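3.2 Where the small bottles live

I went into this part of the study expecting cupboards. What I got, in home after home, was the open tub — one container on a table, pushed up to a wall, with the little bottles standing in it. Mayuree Thammasiri and I talked to 60 households in Irum, and I kept writing "tub, no lid" in my notes (my November notebook is full of it!). 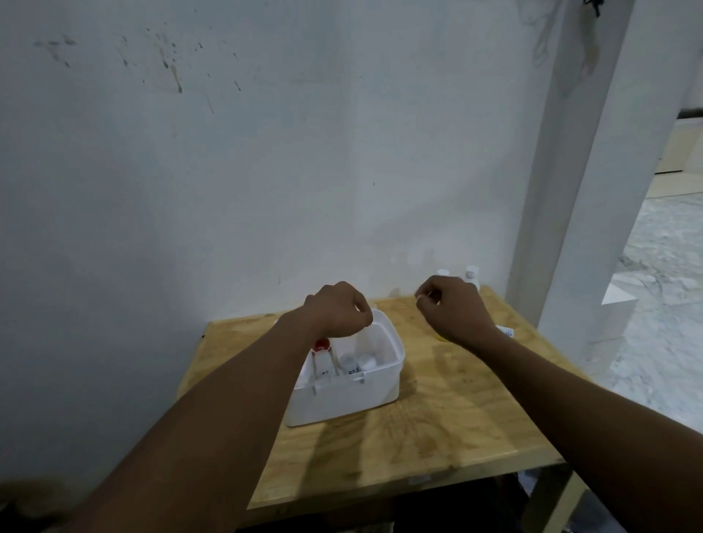 Figure 4. Open storage container on a corner table, with a red-capped bottle and two smaller white-capped ones.

People told us they like seeing the caps. They know a bottle by its top and grab it without reading anything — labels hardly came up until we asked.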